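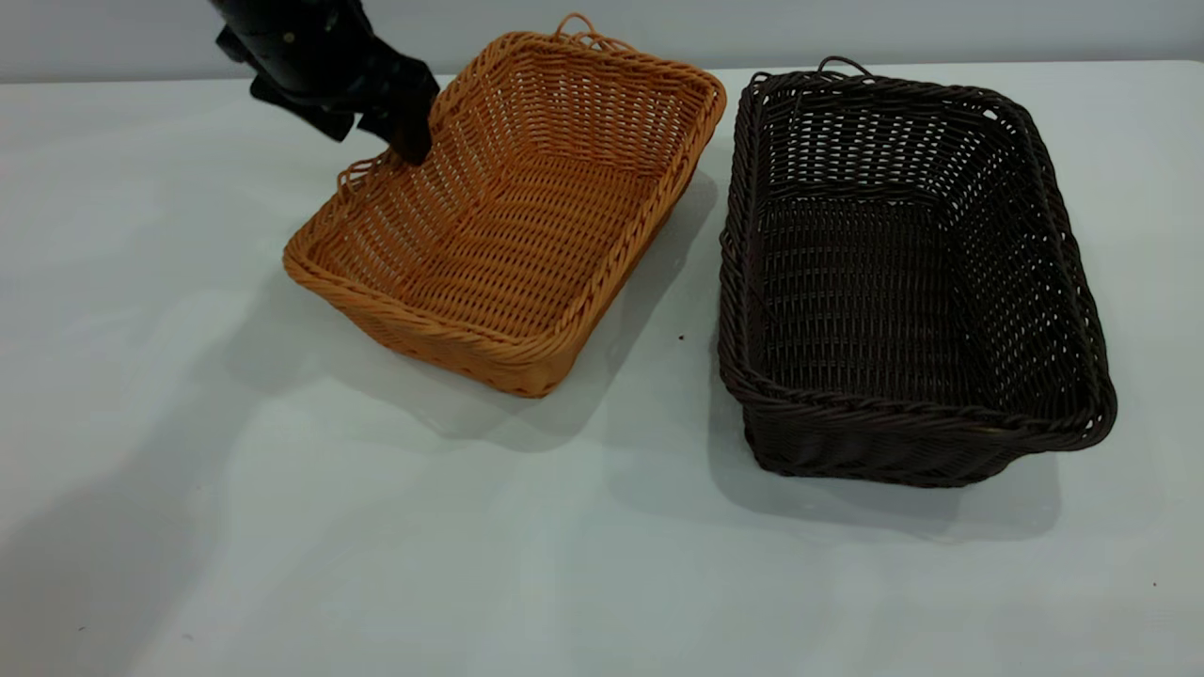
Ticket 2186 – Product photos upload sideways and the stock count drifts
Shop: Flultden Baskets
Opened by: Hedvig Sjöberg
Picked up by: Thilini Jayawardena, Joltia support
Status: Solved

Hedvig, 09:10
Hello! First of all, we love the new listing editor. It took me one evening to move the whole basket range over and I had a great time doing it. Two snags though. Portrait photos from my phone come out on their side in the shop, and every time I replace one, the stock figure for that listing goes back to 50. The brown ones are nearly gone, so I'm selling baskets I haven't got!

Thilini, 09:32
Hi Hedvig, so pleased you're enjoying the editor! Could you tell me which app version you have, and whether the stock changes when you save the photo or later on? A listing where it has happened would be a big help too.

Hedvig, 10:05
Version 860 on the phone. It changes the moment I press Save. Try the two-colour page, tan and dark brown. I've put the landscape picture back on it for now and that one shows the right way up.

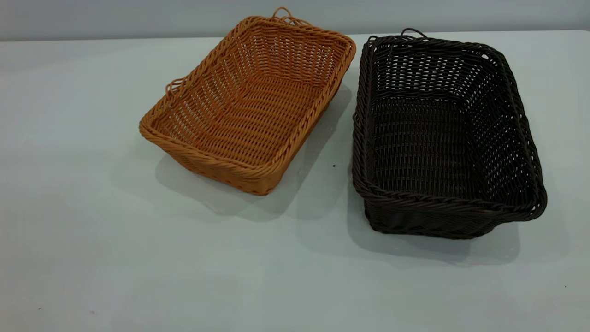 The stock should read 40 across both colours. It says 50 again.

Thilini, 10:48
Got it to happen on my test shop, hooray! The stock problem is a draft problem. When you first made the listing you typed 50, and the app kept that draft. Saving a photo sends the old draft along with it. Please try this:
1. Open Listings, then Drafts.
2. Delete anything with the same name as a live listing.
3. Close the app fully and open it again.
4. Correct the stock, save, then swap a photo.

Hedvig, 11:20
Did all four and the stock stayed at 40. Brilliant! Portrait photos are still lying down.

Wojciech Lis, Joltia, 13:15
Joining in for the photo half – I do enjoy a rotation bug. Your phone stores the picture sideways with a note saying which way is up, and our shrinking step throws the note away. I've switched your shop to the newer one. Please upload a portrait photo again. Old ones won't fix themselves, sorry.

Hedvig, 13:41
Upright! Even the tall one of the Dalen hamper, which has been on its side since November. I'll redo the rest tonight.

Thilini, 14:02
Lovely news. The draft fault has gone to Alvar Holmgren's team and stays open on their side. Until there's an update, clear Drafts after you publish anything new. Closing this one, but reply here if the stock moves again.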